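2023-06-04

## What to do with the old computer in the closet

A good part of the mail we got over the winter was about old home computers. The questions were mostly the same. People have a desktop they stopped using years ago, it has been moved from one house to the next, and they don't want to let it go until they know what's on it. Usually what's on it is photographs. Sometimes it is a tax return, a half-written family history, or the recipes somebody's mother typed up one November and never printed.

The first step is to find out if the machine still starts. Plug it straight into the wall, with a monitor and a keyboard attached, and leave it alone for a few minutes. An old machine can take a long time to get going and may ask for the date. If it asks to install updates, say no. If it comes up, you can copy your files without taking anything apart, and you should do that before you try to fix or clean anything.

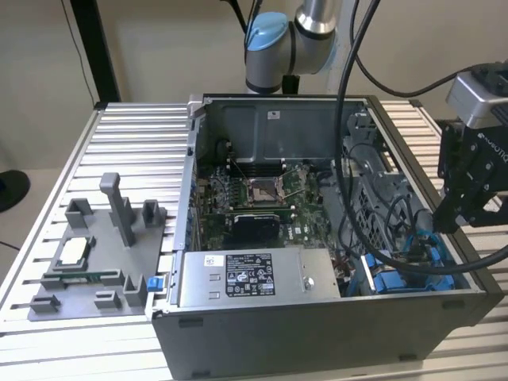
Set aside an evening for it. Copying is slow on older ports, and most of the time goes into deciding what you want. Look in the pictures and documents folders, then on the desktop, then in the downloads folder. After that, look for anything that kept its own files somewhere else. Old mail programs did this, and so did the programs that came in the box with early digital cameras. Éabha Ó Ceallaigh thought she had found all her family pictures in one folder, and then came across over 3000 more inside a photo program she had forgotten she ever used. They were in folders named only by number.

Copy first and sort later. People who try to sort as they go tend to stop at the second folder, because they start looking at the pictures. A new external drive from any office supply store will hold the whole contents of most older home computers. Give the copy a plain name with the year in it, and don't rename the files inside until you have a second copy somewhere else.

If the machine won't start, the files may still be fine. What fails on an old desktop is often the power supply, and the hard drive can be taken out and read on another computer with an adapter cable. Unplug the machine from the wall before you open it, and hold the power button down for a few seconds. Take a picture with your phone before you disconnect anything. Keep the screws in a cup. Drives are held in different ways from one maker to the next, some with screws and some with a plastic carrier that slides or clips, so look for a tab before you reach for a screwdriver. 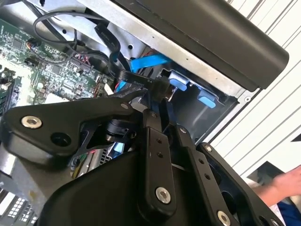
A drive that clicks over and over is a different matter. Turn it off and leave it off. Each time it starts up it may do more harm, and the freezer trick that still goes around will only add moisture. If what's on it matters to you, a recovery service is the next step, and a good one will quote a price before doing the work. If it doesn't matter that much, this may be the point to let it go.

We also hear from people who want to clear out a relative's computer after a death. There is no hurry with this. The drive can come out, go into a labeled envelope and sit in a drawer for a year while the rest of the machine goes to recycling. Write on the envelope whose computer it was, when it was last used, and the password if anyone knows it. Bogdan Kaczorowski did this with his father's drive and found, when he finally read it, that most of the letters were in a word processor format his new computer wouldn't open. A free office program opened nearly all of them. The few that were left could be read as plain text, with some odd characters at the top and bottom.

Then there is the question of wiping. Dragging files to the trash does not remove them from a hard drive, and neither does a quick format. Use a program that writes over the whole drive, and let it run to the end, which can take all night on a large one. Solid-state drives are different, and for those you want the secure erase tool from the company that made the drive. If the drive no longer works, you can't wipe it, so ask the recycler if they shred drives and if they will let you have that in writing.

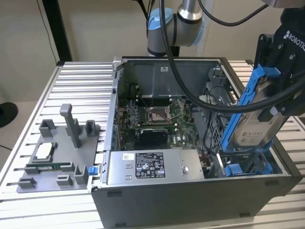

Conall Daly wrote to say that this was far too much trouble for most people, and that a drill through the drive does the job in a minute. It does make the drive very hard to read, and we have no argument with it if you have a vise and safety glasses. Some older laptop drives have glass platters that shatter, so wrap the drive in a heavy cloth first. And please don't drill a solid-state drive at random, as it is quite possible to miss every chip that holds data.

Once your files are safe and the drive is out or wiped, the rest is easy. The drop-off on Kavanagh Road takes desktops, laptops, monitors and cables at no charge. Printers go in a separate bin. They do not want loose batteries mixed in with anything else, so take the coin cell out of an old desktop if you can reach it, put a piece of tape over it, and hand it in at the counter.
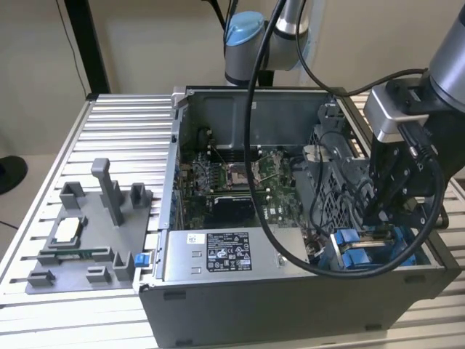 A machine that still runs well may be worth passing on, but be fair about its age. If it can't run a current browser, it isn't much use for homework or for paying bills, and the person who gets it will only have to get rid of it later. Include the power cord. Write down how much memory it has and if the drive has been wiped or removed, and tape the note to the side.

Úna Geraghty will be at the Skiresdale library again this summer with adapter cables for the common kinds of drive. Slots are 30 minutes and can be booked at the front desk. Bring the drive or the whole computer, and bring something to copy onto, as the library does not have drives to lend. If you have more than two machines, please book them separately.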